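Pre-purchase check: kitchen arm, layout and budget
Filled in by Harvey Ross, February

1. Reach from the mount - OK
I wanted it to get over the island without the base sitting on the stone. It does, and I'm so pleased!

2. Stool clearance - FIX
Two stools share that side with the arm. I'd move both before we sign anything (cheap fix, costs us zero).

3. Bowl and rim - WATCH
Round black bowl, food in the bottom, fingers working close to the rim. I've put 200 in the budget for spare finger pads and I'd happily go higher.

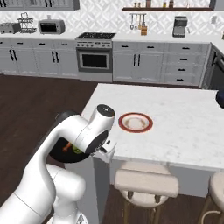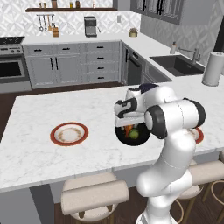
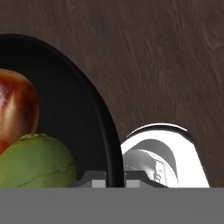

Items 1 to 3. First two: arm at the island. Last one: finger pads either side of the bowl rim.

4. Breakables nearby - WATCH
Plates on the island, a white mug right by the bowl in the close view. Cotari's quote doesn't mention a slow zone at all, so I've asked - no reply yet.

5. Floor mount - OPEN
Brelach wants 600 for the plate and bolts. Sokine throws theirs in but charges for the visit (of course they do). Need both in writing.

6. Stop button - OPEN
Has to be reachable from the stove side and the stool side, so I'm pricing 2. Hämäläinen sells them as a pair.

7. Training hours - OK
Already in last year's carryover, so leave that line alone please!

Still to do: call Brelach back before lunch and get the plate drawing.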